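Packing a Kitchen, Week 2: Plates
Notes to go with the Sunday session, Drallden Moving and Storage Skills course 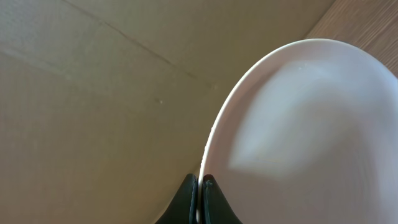 Okay, so last week we did pots and pans, which forgive almost anything, and this week is dinner plates, which don't! I love packing plates. I know that sounds odd, but once your hands know the moves it's the most soothing job in the house, and I always grab it before anybody else can. These notes cover what I went over out loud, plus a few things I skipped when we ran out of time (my fault, I got going about gravy boats again).

Before you wrap anything

Look at the plate. Run a fingertip along the whole rim and then flip it and do the foot, the little ring it stands on. You're feeling for chips. A chipped plate goes to one side and you ask the customer about it before it goes in a box, and you write it on the Ollex sheet under "condition on packing." Please do write it down. I once spent most of a March afternoon on the phone over a nick that had been there since before I was born, I'd bet money on it.

Crumbs and damp both matter. A crumb stuck between two plates will scratch the glaze all the way to the new house, and damp paper goes to mush and sticks. Wipe, then dry, then wrap. Keep two towels going and swap them when the first gets soggy.

Set up the box

We use the Lund dish box in class, the double-wall one. Tape the bottom seam twice and then once across the middle. Crumple up paper, more than you think, and make a bed of it in the bottom as deep as your fist. Squash it with your palm. If you can feel the cardboard, add more.

Somebody asked about using towels or T-shirts as the bed. Sure, at home I do it all the time! On a paid job use paper, so the customer's linens end up where the customer expects them.

Wrapping

1. Lay a short stack of packing paper square in front of you with one corner pointing at your belly.
2. Plate goes face down in the middle, a little toward you.
3. Bring the near corner up over it, tuck, then fold in the left side and the right side.
4. Roll it away from you to the far corner.
5. Second plate, same thing, and then bundle the two together in another sheet.

I don't tape the bundles. Some of you were taught to, and if you work for a crew that tapes, tape. I find it means somebody at the other end goes digging around with a knife.

Now the bit everyone gets wrong at first, and I did too: plates ride on edge. Stand them up in the box like records in a crate. A flat stack puts the weight of everything on the bottom plate, and one good pothole will find it. On edge, each plate only has to hold itself up, and the rim is the strongest part it's got. Snug them against each other so nothing can lean, and push crumpled paper down the sides and into any gap.

Biggest plates at the back wall, then salad plates, then saucers if there's room. Don't mix in mugs to fill a hole. Use paper.

Closing up

More crumpled paper over the top until the flaps have to be pressed down a bit. Then do the wiggle test: hands on both sides, a small shake, and listen. Any clink at all and you open it up again. I know, I know. Open it anyway.

Mark the side as well as the top, because boxes get stacked and then the top is no use to anyone. Room, contents, arrow pointing up. Keep a full dish box under the limit on your Ninard card, and if you can't lift it without grunting it's too heavy whatever the card says.

For next time

Practice at home with plates you don't mind losing. Aim for a bundle of two wrapped in around 15 seconds, but only after they come out tight, so go slow to start with. Bring one awkward piece from your own cupboard (a lidded dish, a teapot, anything with a handle or a spout) and a pair of scissors. We'll do glasses and stemware in the first half, then your awkward pieces after the break.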